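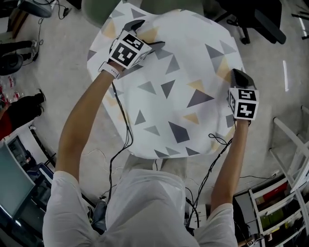
Workshop notebook, dive center Samadstead
December 24, 2025
Entry by Naveed Magsi

Compressor

Hour meter at start of the morning: 1,455. I wrote it on the inside of the cover also, because last time the page was torn and we lost the reading.

I started with the water drains. The first separator gave the usual milky water with a little oil. The second separator gave more oil than I like. I drained again after half an hour of running and it was less, but still not what we had in June. I do not know yet if it is the piston rings or only that the machine was overfilled with oil. The level in the sight glass was a little above the upper mark when the machine was standing cold. Kamran topped it up before the Dhanial trip, and he says that he filled it to the mark, but on that day the compressor was on the trailer and the trailer was not level. So this is my first suspicion. I took out oil until the level was in the middle of the glass.

The filter cartridge is not finished by the hours, but I changed it. The old one smelled of something sweet when I opened it and the lower part was dark. The O-ring of the filter housing had a flat place, so new O-ring also. I put very little silicone grease, only with the fingertip. Prys asked me to write this down, as somebody used the kitchen one before.

The intake hose must be moved. Now it ends beside the window, and when the van stands there with the engine running we are breathing the van. I have moved it temporarily to the roof side with a cable tie. This is not a good solution for wind. Anum will ask at Inham if they have a longer hose with the same diameter.

Cylinder 306

This is the steel one with the yellow neck, the one which came back from Ekar with a slow leak. I put the valve in the water bucket, first closed and then open with the blanking plug in.

Closed: no bubbles.
Open: small bubbles from the spindle, a fine chain of them, and it becomes more when I turn the knob half way.

So the leak is at the spindle and the seat is good. I emptied the cylinder slowly, took the valve out and looked inside with the lamp. The walls are clean except a small area of orange dust near the bottom. I could wipe it off and the metal under it is smooth. In my opinion it is flash rust and it came from wet air, maybe from the same days when the separator was not drained often enough. I would like a second person to look before we close it. Kamran, please, when you are back. The cylinder is standing open with a clean plug of paper in the neck, do not fill it.

The valve is apart in the small tray. The PTFE washer on the spindle is worn on one side. New washer is in the drawer but it is from another maker and seems a little thicker. With it the knob turns hard. I will wait for the correct part. 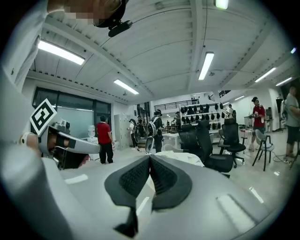

The two grippers, with the marker plate on the left one.

Regulators

Did 2 sets today, both from the rental wall.

The first set was complained about as "breathing wet." I found the exhaust valve of the second stage with sand under it and one corner folded. Cleaned in warm water with a drop of soap, rinsed, and laid the valve flat again. It holds now when I suck on it with the first stage closed. The mouthpiece has bite holes, so that was perhaps half of the complaint. Changed the mouthpiece.

The second set was creeping. The intermediate pressure climbed slowly on the gauge and did not stop, and after some minutes the second stage began to hiss. I opened the first stage and there is a ring marked deep into the high pressure seat. No cleaning will help this. I put it together with the new seat from the service kit, and after cycling it many times with the purge button the needle stays still. I left it under pressure during lunch and it was at the same place when I returned. Label is green now, but I wish to check it one more time before it goes to a guest.

Naveed Awan asked why I do not adjust the second stage first when it hisses. I want to write the answer here for the others too. If the first stage is creeping and we make the second stage harder, the hiss goes away for a day and the guest has a heavy regulator. Always gauge first, then look at the second stage.

For the trip to Ekar

Anum has made the list and I copy only the things which touch the workshop:

save-a-dive box is short of fin straps and of mask straps in the small size
the oxygen kit must be opened and checked, and the mask of it is to be washed
spare low pressure hose for the BCD, the long one
the analyzer shows a low battery sign after it is warmed up, but the reading in plain air is correct
the surface marker buoys smell bad, they were rolled up wet; now hanging on the line behind the shop

Prys wants the crates packed with the heavy things on the side of the wheels. At the Ekar jetty the crates are pulled over the planks, and last time the lead was on the other side and one handle broke. The handle is repaired with rope.

Open points

Run compressor again with the lower oil level, drain the second separator, write the result here next to the hour meter.
Kamran to look into 306.
Correct spindle washer, ask Inham together with the hose.
Creeping regulator, gauge again after a night under pressure.
The torque key is not on its nail. I used the one of Prys and put it back in his box.

N. Magsi

Added later, same evening: ran the machine after the other work was done. The second separator gave water with a thin film of oil on it, clearly less than in the morning. I leave the point open until it has run for a full day of filling.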